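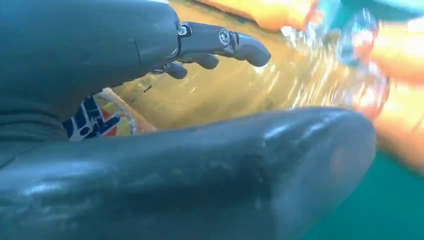 A dark gray robotic hand with silver screws at its finger joints.

New report looks at how Hungarian Americans vote, town by town

A long-awaited study of Hungarian American voters is out, and it's a treat for anyone who loves the small print of local politics. "Church Hall to Ballot Box," published 12th August by the Pálfi Center for Diaspora Studies, follows two communities, Grornley and Sturken, through 2 decades of city, county and presidential races.

The author, Máté Pintér, spent much of that time on the phone. His team surveyed 1,171 registered voters and then sat down with 300 of them for long interviews, many in Hungarian, a few in a mix of both languages that the transcribers must have had fun with. The transcripts are quoted generously, and they're the best part of the report!

Pintér finds very little that looks like a bloc. Grandparents who arrived as refugees often vote differently from their children, and the grandchildren split again, mostly over housing and school costs. In Grornley, a fight over bus routes brought out more first-time voters than any presidential race in the study. Sturken's voters talked far more about property taxes than about anything happening in Budapest.

"Candidates come to the fall supper, eat the stuffed cabbage and give a speech about 1956," Pintér writes. "People clap, and then they ask about the sewer bill."

There's a terrific chapter on the Hungarian-language press by Magdolna Fülöp, who read through old runs of the weekly Tustano and tracked its endorsements. The paper backed candidates from both parties, sometimes on the same page, and its letters column was livelier than most talk radio. Fülöp also reprints several campaign ads in full, with translations alongside.

The report has less to say about voters who moved away from the old neighborhoods, and Pintér admits they were hard to reach. He hopes to cover them in a follow-up.

The full text is free to download from the center's website, and printed copies can be ordered by mail. Pintér and Fülöp will discuss their findings at a public talk in Grornley in October, with time for questions in English and Hungarian.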